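Farkon Awards 2018: A Long Night With a Good Middle

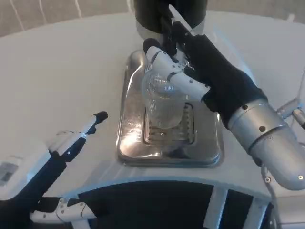
A clear ribbed cup on the drip tray of a drinks dispenser.

October 21, 2018

I watched the whole of the Farkon Awards, including the half hour before it where people stand on a carpet and say they are happy to be there. The show ran 196 minutes. It needed two hours at most.

Jenő Juhász hosted for the second year. His opening song went on too long and leaned on jokes about streaming that were old in September. He was better later on, once he dropped the script and just talked to the front rows.

The best part came in the middle. Aishwarya Sastry sang two numbers with a small string group, no dancers and hardly any lights, and the sound was clean for the first time all evening. She went on to win Best Album, and her speech was short -- thanks to her producer, thanks to her mother, off.

Grisomik closed the first hour with some 200 drummers spread down the aisles. On television it came across as a low rumble with the singer lost somewhere underneath. Friends who were in the hall say it was very loud and very good, so perhaps the fault was in the broadcast mix.

Fornach played their new single and it sounds like the last one. Acharya had a better song but a faulty microphone, and lost most of the first verse. He carried on without fuss.

The awards themselves felt squeezed. Four categories were read out in a list before an advert break, among them Best Newcomer, and that seems a poor way to treat people on their first nomination.

Three stars out of five. Watch Sastry's set and the last ten minutes, when Juhász brings the winners back on for the closing number.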